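2020-11-03
by Maham Paracha

4. Setting up the Tredlow for a first rehearsal

Read section 3 first if the drum channels aren't patched yet. This part covers guitars, bass and vocals only. Allow an evening for it, less if the bass player turns up on time.

Before you start: everything off. Amps, mixer, power strip, the lot. Master fader all the way down.

1. Put the Tredlow on something solid, at waist height. Not on top of the bass cab. It'll walk.

2. Plug the guitar cabs in with speaker cable. Not instrument cable – they look the same, they aren't.

CAUTION: tube heads must never be switched on without a cab connected. You can kill the output transformer in one song. Check teh back panel every time, even if you were the last one to use it.

3. Bass goes into the Ovwood DI, then from the DI to channel 2. Ground lift switch in. If you still get hum, move the power brick away from the DI before you start swapping cables.
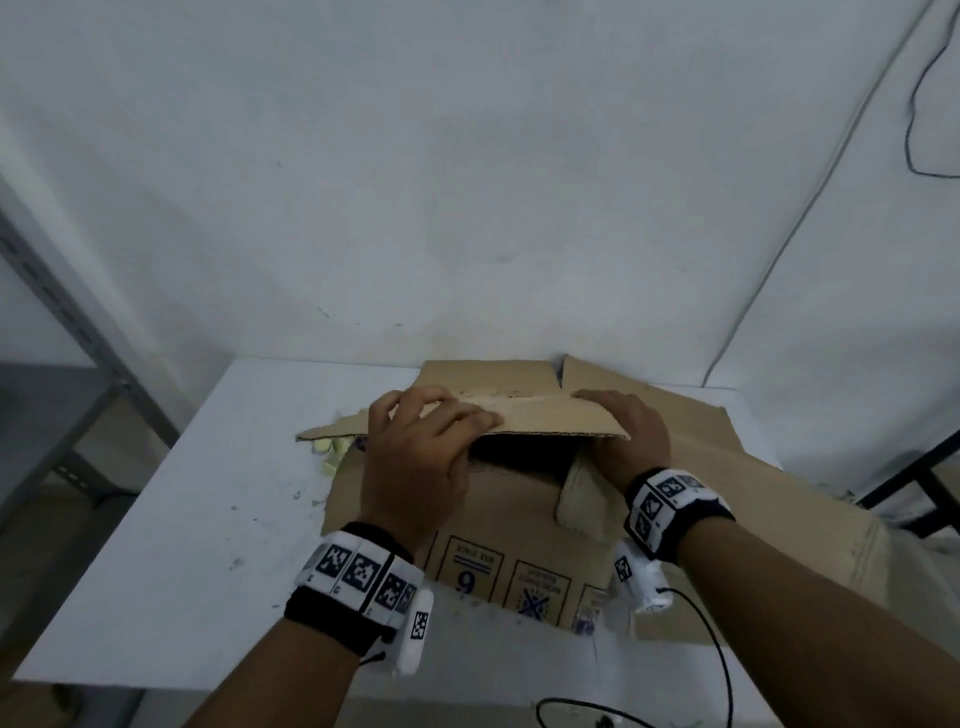
4. Vocal mic into channel 8. Low cut on, gain at nine o'clock to begin with. Phantom power stays off for dynamic mics.

5. Power up in this order: pedals, mixer, heads on standby, monitors last. Wait a minute or so, then take the heads off standby.

6. Set gains one player at a time. Play the loudest thing in the set. For us that's the last breakdown in "Zesholm", everybody digging in. Bring the gain up untill the red light flickers, then back off a bit.

Note: if you tune down to drop B or lower, gain staging changes. Low strings push a lot more level than you expect. Redo step 6 after every tuning change, not just once at the start of the night.

7. Vocals next. Screamed and clean parts need separate checks. Set gain on the scream, then ride the fader for clean. Don't cup the mic while checking – it'll feed back and you'll end up cutting the wrong frequencies.

8. Guitars down, now. Yes, both. Two scooped guitars with the mids cut will vanish the second the cymbals come in. Mids at noon or higher, bass lower than you like it at home. Razia Mohmand's settings are on the strip of tape across the top of the head, start from those.

9. Save it. Hold SCENE until it blinks, pick an empty slot, press again. Slot 1 is the factory scene, leave it alone.

Locking: the settings lock code on our unit is 1843. Type it, press LOCK, then try a fader to check. Same code unlocks.
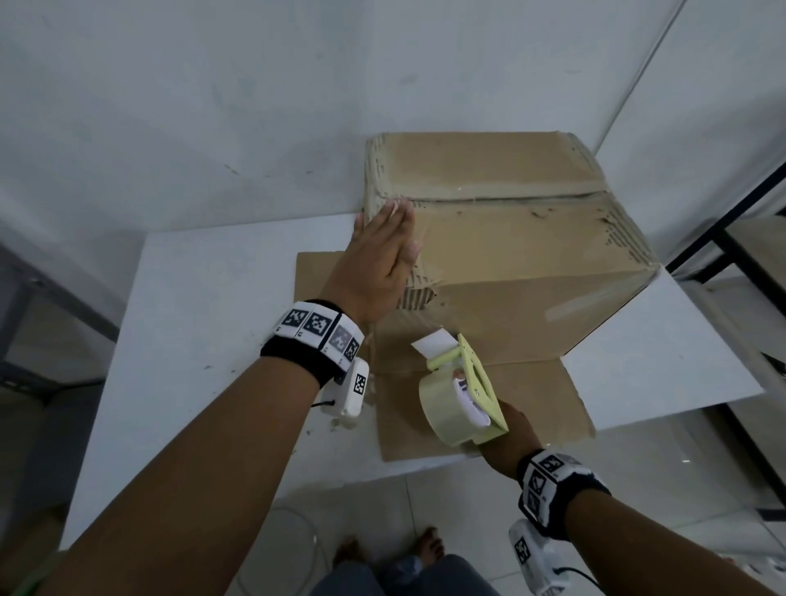
Fig. 2. Box and flat cardboard on the tabletop.

If something's wrong

No sound at all – check standby, then mute buttons, then the master. Usually a mute.

Squeal from the vocal – turn the monitor so its back isn't to the singer but the mic's back is to the monitor. Then pull 2k down a little.

Guitar cuts in and out – patch cables. Bypass the whole board, plug straight in, add pedals back one at a time.

Buzz only when the Kulkarni fuzz is on – normal for that pedal. Put a gate after it, threshold low, or it'll chop the tails off your palm mutes.

Shutting down: monitors first, heads to standby, heads off, mixer, pedals. Recording a rehearsal to USB is section 5.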